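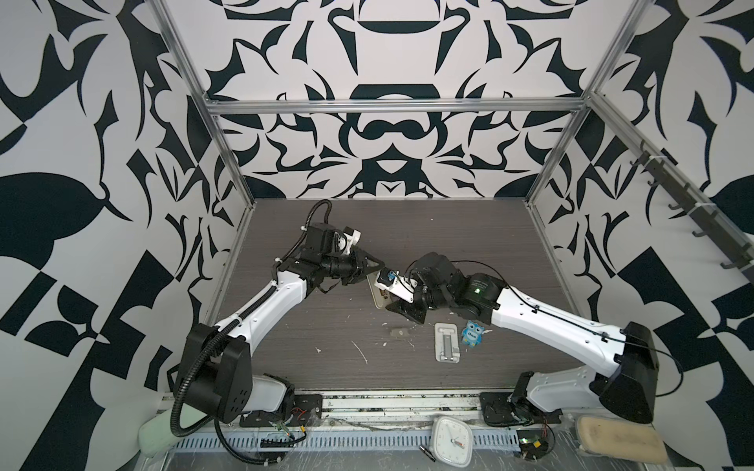 # Workshop notes: keeping a two-arm bench in working order

*Prascombe Laboratory, Drallena campus. Reviewed 02/09/2021.*

These notes are for staff and students who prepare the bench for the Jara study. They cover cleaning, tidying and small repairs. The research protocol is kept separately, and where the two differ the protocol takes precedence.

## Why bench care is part of the method

The Jara study asks a narrow question: how much does the condition of a work surface affect a two-arm system that has learned to pass small household objects from one gripper to the other? The learned policy, Cendero, was trained on 2,022 demonstrations recorded by human operators. It was then tested for 200 handovers on a bench cleaned to the standard below, and for a further 200 on a bench left as the previous session had finished with it.

On the cleaned bench, 139 handovers were completed without an operator stepping in. The result for the uncleaned bench was lower, and the full comparison will be released with the written report. Most of the additional failures occurred at the pick-up stage, when an object shifted on debris or stood slightly off level. Very few occurred in the air between the grippers.

The finding is modest, and it comes from one bench and one set of objects. It was nevertheless enough for the laboratory to adopt a fixed cleaning routine, and much of that routine would suit any home workshop with a dark-coloured benchtop.

## Cleaning the surface

- Park both arms and switch off motor power before reaching over the bench. The parked position is posted beside the switch.
- Lift objects off the surface. Do not slide them, as grit underneath will mark the finish.
- Brush first with a soft, dry hand brush, working from the back wall toward the front rail. Pale crumbs and flecks show up strongly on dark wood grain and are easiest to find with a lamp held low to one side.
- Follow with a cloth dampened with water and a single drop of dish soap. Wring it until it no longer drips.
- Dry with a second cloth and wait ten minutes before replacing anything.

Glass cleaner and furniture polish are not to be used. Polish in particular leaves a slick film, and light objects will skate when a gripper closes on one side before the other.

Slotted rails collect dust in the openings. A dry paintbrush of the kind sold for window trim reaches most of it. Clear film laid over a rail should be lifted at one corner each week and checked underneath for crumbs.

## Cables

A cable that runs along a moving arm needs slack at each joint and very little anywhere else. Corrugated conduit protects well, but it holds the curl it was stored in, and a tight coil near the wrist can drag on the joint. Warm the conduit in the hands and straighten it gently before fitting.

Loose wires near a base should be grouped with reusable hook-and-loop ties. Plastic zip ties are acceptable for permanent runs, provided the tails are trimmed flush. Any wire with nicked insulation is to be replaced. Electrical tape is a repair for the afternoon only, and it must be recorded in the log.

Bare circuit boards should be set on something that does not conduct, well away from metal rails. A square of dense foam will do until a proper standoff has been fitted.

## Choosing and storing objects

The study uses ordinary things: phone stands, desk clocks, small figurines, kitchen sponges. They were picked for their differing shapes and colours, and their wear is monitored.

- Wipe hard plastic items with a damp cloth after each block of trials. Fingerprints and hand cream alter the grip more than most people expect.
- Rinse sponge pads in plain water, press flat in a towel and air-dry fully. A damp sponge is heavier and squashes differently.
- Fold hinged stands through their full travel once a week. A stiff hinge may take a trace of dry graphite - never oil, which creeps onto the outer faces.
- Retire an item when its edges are visibly rounded or chipped, and note the replacement in the log under the same item name.

Trays should sit flat. Place the tray on a known level surface and press each of its 4 corners in turn. If it rocks, it is not to be used for trials.

## Gripper tips

Narrow jaws pick up residue from tape and labels. Rub it off with a clean pencil eraser and brush away the crumbs before power is restored. Check that the tips meet evenly by closing them slowly on a strip of printer paper and pulling: it should resist equally on both sides.

Coloured or boldly patterned wall panels are wiped with a dry microfibre cloth only. Cendero was trained with the panels in place, and a faded or shiny patch changes what the cameras record. Damaged panels are reported to Oriana Cáceres, who keeps the spare sheets and the bench log.

Revisions to the cleaning routine are made each February. Suggestions may be written on the last page of the log, with the bench name and the relevant section heading.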